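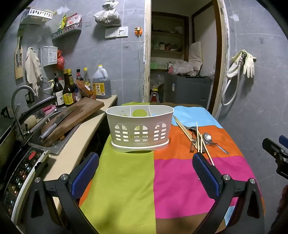 Notes by Thérèse MacPherson
Home and Kitchen Skills, Unit 4: Washing Up and Drying
Curnthorpe Adult Learning, Thursday group

Bring this sheet with you next week. We will go over the questions at the end before the practical.

Order of washing

Glasses first, then cutlery, then plates and bowls, then pans. Change the water when it looks greasy or has gone cool. Scrape plates before they go in the bowl. Sharp knives are washed one at a time and never left under the suds.

Detergent

Washing-up liquid lifts grease off a surface so that water can carry it away. It does not kill much by itself. A small squirt is enough for a full bowl. Rinse under the tap afterwards, especially glasses and anything used by small children.

Drying

Air drying is preferred. A damp tea towel moves germs from one item to the next, so if you do dry by hand, use a clean towel and change it daily. Cutlery dries best standing up with space between the pieces. A caddy with openings in the sides lets air in. Empty and wash the caddy itself once a week, including the base, where water collects.

Wooden spoons and boards should not be soaked. Wipe, rinse, and stand on edge until fully dry.

Cloths and sponges

Wash cloths hot. Throw sponges out when they smell.

Reading: Wei, chapter 11, and the hard water section on page 236.

For next week

Why are glasses washed before pans?
What happens to a wooden board left in water overnight?
Write down how tea towels are washed and stored in your own kitchen.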